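Ornside Kiosk Group, minutes of the Sunday get-together, Jul 2, 2023

I took these myself again, so blame me for the spelling. Present were the five of us from the coffee side plus Ea Snorradóttir on the call from Poline, who very kindly gave up her morning for us.

Item 1, last minutes. Read, more or less, and agreed. I still owe everyone the lid supplier's new price list. I know, I know.

Item 2, the Poline two-arm packing kit. We spent nearly the whole meeting on this one! As a reminder, the offer is a trial lease of 9 weeks for one bench with both arms on their rail, software included, at 461 a week. Ea took us through what the price covers (arms, grippers, remote support on weekdays) and what it leaves out, namely spare fingertips and anybody coming to our door. Lulletti quoted us back in January and were cheaper, but theirs was a single arm and it couldn't hold a bag open while putting something into it, so we all felt we weren't comparing like with like.

I asked the question I'd been saving up, whether it can cope with our own cups and bags or whether we'd have to buy special ones. Ea said ours are fine to try, but every new cup size needs its own teaching session, with a person guiding the arms through the job again and again. She'd like 70 good runs per item before she'd promise us anything. That was more than I'd pictured and I said so. Tesfamariam, the roastery people, went through this last year with their retail bags and told me the teaching was dull but not hard, and that the person doing it got quicker after the first afternoon.

We then got into what we'd want it to do first. My vote was for the plain takeout order, meaning one lidded coffee into a carrier and the carrier into a bag.
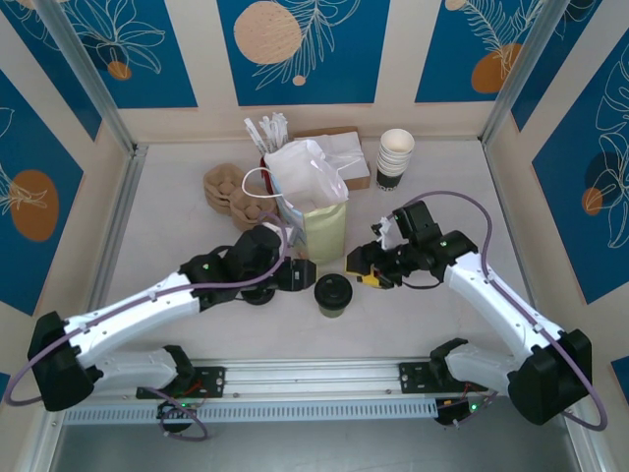
The part that worries me is the bags. Paper ones stand up nicely enough but the plastic ones flop all over the place, and I can't see a gripper having more patience with them than I do at seven in the morning. Ea didn't argue! She suggested we leave plastic out of the first stage and come back to it once cups and carriers are going well. Straws and stirrers can wait too (a person can drop those in).

There was some back and forth about squeezing. We want to know how hard the fingers press on a paper cup that's full, and what happens if the lid isn't on properly. Ea will send the grip settings in writing, and we asked for a trial with full cups of water before anything goes near a customer.

Agreed: we don't sign yet. We ask Poline to put the teaching sessions into the lease price, and we ask for 2 spare sets of fingertips at no charge. If they say yes to both, I'm happy to go ahead and so was everyone else on the call.

Item 3, counter space. Put off again, as it depends on item 2. I'll measure the back counter before we next meet.

Item 4, anything else. The grinder at the lower kiosk is making that noise again. I'll ring the repair shop tomorrow.

Ornside Kiosk Group | Contact us | © 2023 | Back to top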